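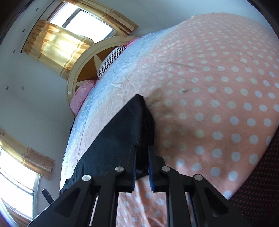 How many demonstrations does a home builder need before a small arm can fold a piece of cloth?

We got usable folds from 20 demonstrations per cloth, and going past that helped less than cleaning up the grip did.

4.2 Collecting folds at home

I did most of the building at the shared workshop in Pakadthorpe and most of the folding at home, on whatever bed was free (my back has opinions about this!). The hand-held gripper went through 4 versions before Yesenia Ñahui and I stopped arguing about it. Figure 3 shows it in use on a bed with a polka-dot sheet, the fingers down at a dark navy cloth. The blue textured padding on the inner faces of the fingers was her idea, and I fought it for weeks. Bare fingers kept letting go halfway through a lift, so she won that one.

Dark fabric was the hard case for us. Our tracker, Storaser, likes a clear edge, and a fuzzy dark cloth bunches up and gives it very little to hold on to. We ended up with 2,630 clips after throwing out the ones where my sleeve got in the way, and I relabeled nearly 10 percent of those by hand over November evenings.

Figure 3. Hand-held gripper pressing a folded navy cloth onto a bed.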